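4. Fitting and checking the forearm gripper

Pemix sells the Bornum kit as ready to wear in one minute. Plan on longer the first few times, and do not skip step 4.3, whatever the quick-start card says. This section was rewritten in December by Petronella Tshabalala after our own trial of the kit.

4.1 Put on a long sleeve that lies flat. The card claims the mount holds equally well on bare skin. We did not find this and do not recommend it.

4.2 Lay the mount along the forearm and close the strap. Pull until the plates stop rocking, then let out one notch.

4.3 Turn the wrist both ways, slowly. If the mount lags behind the arm, open the strap and begin again at 4.2. Tightening it while worn only moves the slack somewhere else.

NOTE: "One size fits all" is printed on the carton. Levente Sipos could use the kit as supplied. Hashini Selvanayagam needed the shorter strap, part 132, which is sold separately.

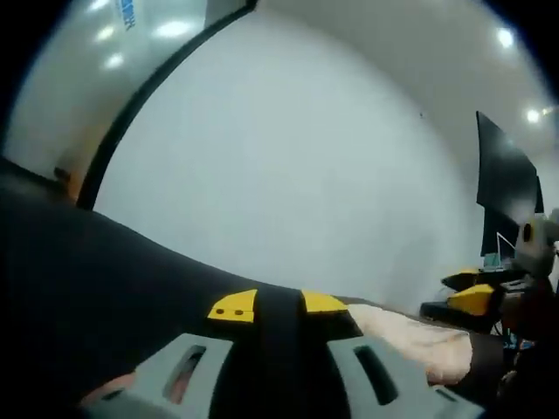
Figure 19. Gripper strapped over a dark sleeve. Light grey slotted plates, yellow pieces at the mount.

4.4 Check both yellow pieces by hand for play. Where screws are fitted, snug them with the small driver. Stop when you feel resistance.

CAUTION: Keep the fingers of your other hand out of the slots in the plates while adjusting the strap.

4.5 Start the Mondal software and choose Calibrate. Hold the arm still until the reading settles. A result under 162 is listed as a pass. Pemix does not say what the number measures, so treat it as a way to compare one fitting with the next and nothing more.

4.6 Repeat 4.5 after moving around the room for a few minutes. If the second result is much higher than the first, refit the mount.

NOTE: Error 272 is described in the Pemix booklet as "rare." We saw it often enough to list the fix: close Mondal, unplug the cable, wait, plug it back in, start again. Updating the software made no difference.

4.7 Write both results on the log sheet before going on to Section 5.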